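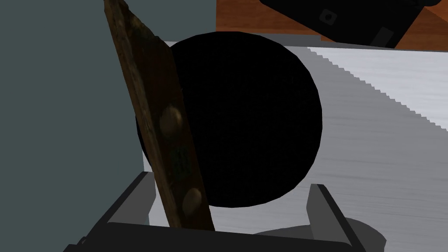
Test kitchen notebook, Prekwood
October, entry opened 8:40 a.m.
Present: S. Polishchuk, D. Gudeta
Subject: fresh curd cheese, second trial of the vinegar set

The purpose of this trial was to compare white vinegar with lemon juice as the setting agent. Milk was supplied by Lareck, whole, not homogenized. The lemon batch is recorded in the previous entry and was judged too sharp by Ms. Levchenko.

The milk was brought slowly to a bare simmer in the heavy pot and stirred throughout. Vinegar was added by the spoonful off the heat. Curds formed after the third addition and the whey cleared to a pale green. The pot was then covered and left for 16 minutes.

Curds were ladled into a lined colander, rinsed once in cold water, and salted. Mr. Gudeta tied the cloth and placed it under the small press for 70 minutes.

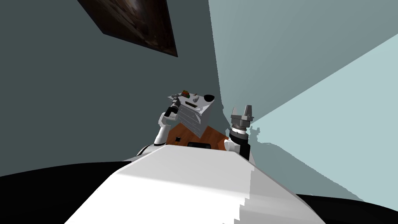
Yield was 200 grams of pressed cheese, firm enough to slice. The center remained softer than the edges. Flavor was clean and mild, with a slight vinegar note in the outer layer that a second rinse should remove. Cubes held their shape when fried in butter and browned evenly on two sides before the pan was taken off.

The whey was strained and kept in the cold room, shelf 21, for Ms. Hrytsenko's flatbread dough. Please label any portion removed.

Open points: Mr. Kostiuk has asked whether the salt should go in before or after pressing. The next trial will salt half the curd at each stage. The Griffiths cheesecloth sheds lint and is to be boiled before further use.

Entry closed 1:15 p.m., S.P.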